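From: Jalen Alcantara
To: smallholders-list
Subject: Re: [smallholders-list] Quintanilla rights issue, to take it or not?

Dear all,

I was away when this was posted, so please excuse me if the question is already settled for some of you.

On July 9:14, Biltusari wrote:
> I hold 898 shares in Quintanilla and my broker has sent me the letter
> about the rights issue. I can buy one new share for every 4 I have.
> The price is well under the market. Is this not simply a gift? My
> brother-in-law says I should take everything and sell the next day.
> Also, what happens if I do nothing? The letter is eleven pages and
> I gave up at page three.

It is not a gift, I am afraid. When the new shares begin to trade, the price of all the shares should come down a little, as the same company is now divided into more pieces. What you gain on the new shares you lose on the old ones. If you sell the next day, as your brother-in-law suggests, you will probably finish near the place where you started, less the dealing fee.

With 898 shares you would be offered 224 new ones. The half share that is left over is normally dropped, but please check this in the letter, I have seen it handled differently. 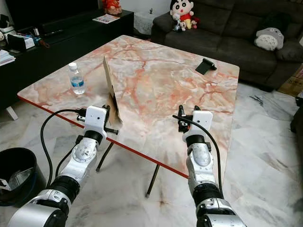
To do nothing is the choice I would avoid. In the Hosby issue I did nothing, for I was moving house and did not open my post. The rights which were not taken up were sold in the market by the company, and I received a small cheque some weeks later. It was less than I would have got by selling them myself in the first days. In some issues you receive nothing at all, so look for the word "lapse" in the letter. In mine it was on page six.

You have also a middle way. You can sell a part of the rights and use this money to pay for the rest. Then you put in no new cash, but your part of the company becomes smaller. My broker did it for me with Skutico by telephone, and I had to ask twice before they understood what I wanted.

The more important question for me is why Quintanilla needs the money. If it is to pay back the bank, I would be careful. If it is for the second warehouse which they mentioned in spring, I would be more willing. The letter should say it under "use of proceeds". I hold 3693 of their shares, bought over many years, and I have not decided yet. I will probably take up around half.

One more thing: the date your broker gives you is earlier than the date printed in the letter. Mine wants the answer 6 working days before, and by noon. They do not accept it at five past twelve, I have tried.

Has anybody on the list read the whole letter and found who is underwriting the issue? I could find only the fee and not the name.

With kind regards,
Jalen Alcantara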